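Mailing lists > Hall Catering > Drinks table > Message 31

Subject: Re: Two dispensers on the drinks table

Hello all,

Thank you for the answers to my first message. I promised to write down how I now set the table, so I do it before I forget. We have two dispensers from Ramalho, standing next to each other, each one on its own steel tray with a slotted grate. I put them on the white table because it is easy to see what must be wiped.

1. Leave free space in front of the trays. Cups that are waiting should stand on the table and not on the tray.

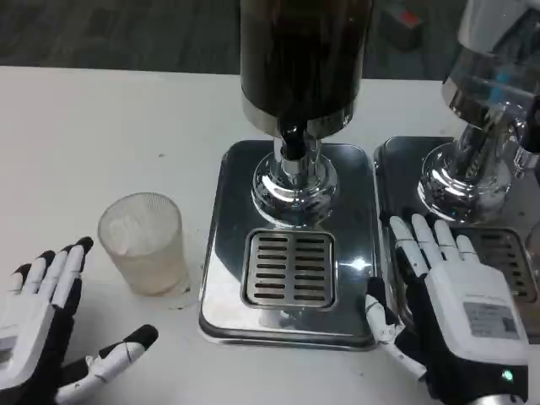 2. For leaf tea, put the mesh basket in a glass cup and keep the cup on the tray, near the spout. Wipe the table often. Small dark bits and round marks show very much on white.

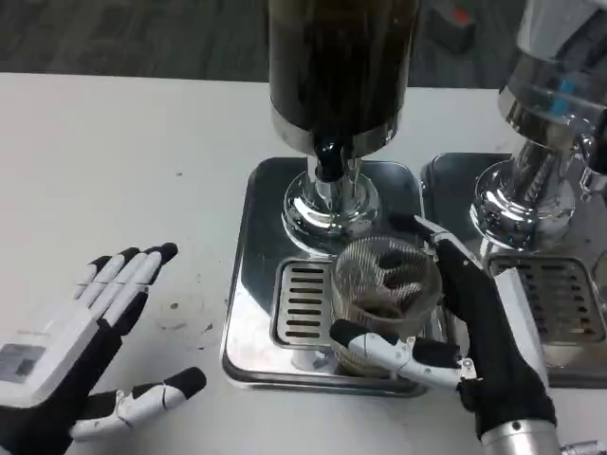 On the list, Semetti wrote:
> I would not keep a used strainer near the spout at all. We give
> it a small saucer, and the grate stays clean until 11.

I have read this two times and I think it is a good idea, but our table is shorter than yours and a saucer more is a saucer in the way. I will try it in August.

3. Set the ribbed glass straight under the nozzle before you open anything. The grate should be in its place first.

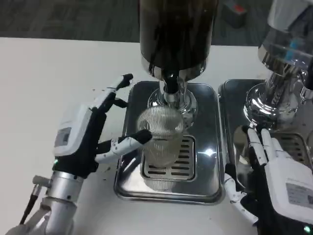
Ribbed glass on the grate, under the spout.

4. Fill a little and look. With a shallow layer in the glass you can judge the color, and a guest who wants it weak can still say so. Hold the glass low, where the ribs give a good grip.

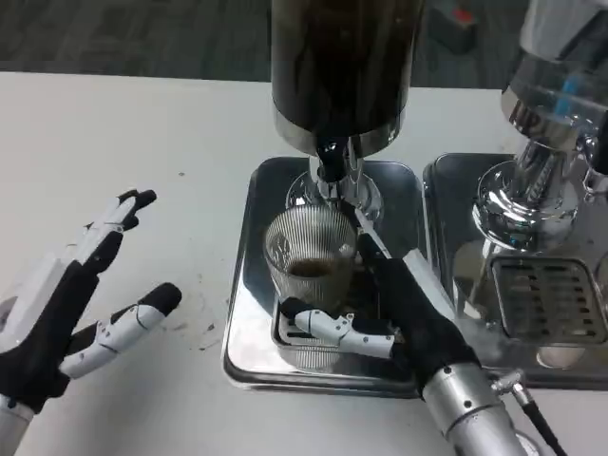

Zelletti wrote:
> We also pour a little first, but please empty the tray before it
> looks full. The steel shines so much that you do not notice the
> level, and then it goes over the rim when you lift it.

Yes, I agree with this, it happened to me in the spring with both trays. My question remains open: does somebody know a cleaner that does not leave stripes on chrome? Vinegar was not good for me.

With kind regards,
Zindo kitchen

Search this list: keywords Go

Recent in Drinks table
Spare grates, who has one?
Tea baskets: fine mesh or coarse
Stripes on chrome
Ribbed glasses, order of 379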